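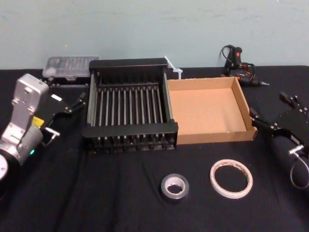 Setting Up and Caring for a Metal Dish Drying Rack

Kitchen > Washing Up > Racks and Drainers

A metal dish rack lasts for years if it is put together properly, loaded with some thought, and cleaned before the rust or the scale gets a hold. This page covers a rack with a rod floor and barred sides, the type I use in my own kitchen. Mine is an Ilus. The Arango rack I had before it went together much the same way.

Tools and supplies

- The wrench or hex key that came with the rack
- A cloth large enough to cover the work area
- Dish soap, white vinegar and an old toothbrush
- A towel for drying

Step 1. Protect the surface

Spread the cloth over the table before you take any parts out of the box. Metal feet and loose bolts scratch a tabletop quickly, and an old bedspread or a length of dark fabric works as well as anything you could buy. Small silver washers show up well against black. Black bolts do not, so keep those in a saucer.

Step 2. Assemble the frame loosely

Start with the lower rails and the corner posts. Put in every bolt by hand and turn it only until it catches. If you tighten one corner fully at this stage, the opposite corner will not line up and you will end up undoing it. Mine took 40 minutes the first time, most of it spent on a side panel I had put in upside down.

Drop the floor rods in before the last side goes on. They should sit parallel and level. A rod that rocks has usually missed its seat at one end.

Step 3. Tighten and check

Work from corner to corner, a half turn at a time. Then go along the bottom rail and check each bolt head, including the ones in the corner posts.
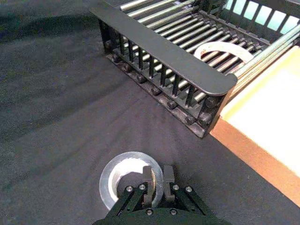

Photo: Mayu Oda / Prikwood

Press down on each corner in turn. If the rack tips, loosen the bolts on that side, push the frame flat against the table and tighten again. Check the bolts once more after a month or so of use. I do mine every February and again in late summer.

Step 4. Load it

Plates go in first, on edge, all facing the same way. Bowls lean against the last plate with the open side down and slightly forward. Cups and mugs go upside down along the edge – set them at a tilt so water does not collect in the foot.

Anything small and curved tends to slip between the rods. Lay it across them, or put it in the silverware holder if your rack has one.

A wooden cutting board should stand on edge to dry, with air on both faces. Laid flat beside the rack it will dry on one side only and may warp. Wipe it down first and keep it away from the plates, which drip.

Step 5. Clean the rack

Once a week, empty it and wash the rods and bars with hot soapy water. Use the toothbrush where the bars meet the lower frame, as food and scale collect around the bolt heads. For white scale, mix equal parts vinegar and water, brush it on, leave it ten minutes and rinse well. Dry the whole rack with the towel. Do not leave vinegar on bare metal overnight.

Look for chips in the black coating while you are there. A chip the size of a pinhead can be dabbed with enamel paint. A larger one should be rubbed back first with fine sandpaper.

Step 6. Clean underneath

Lift the rack, never drag it. Wipe up any crumbs or grit before you put it back down, and look at the surface for scuffs.

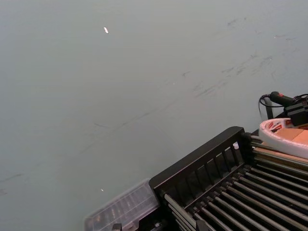

Mayu Oda writes that dark scuffs on her own gray table came off with baking soda and a damp cloth, while the scratches stayed, and that she has used stick-on felt under her rack feet ever since. I would use rubber in place of felt next to a sink, where felt stays damp.

If the marks do not move with baking soda, try a melamine sponge on a hidden spot first. It can dull a matte finish.

Comments

dornumley52
My Ilus had one bolt short in the bag. The hardware store matched it when I took another one in with me.

Petra
Does the vinegar mix hurt the shiny rods? Mine have gone cloudy at the ends.

Reply to Petra
Not at that strength if you rinse it off. Cloudy ends are usually scale, so give them a second go with the toothbrush.

K. in the hills
I put the bowls in first and the plates after. Works fine with deep bowls.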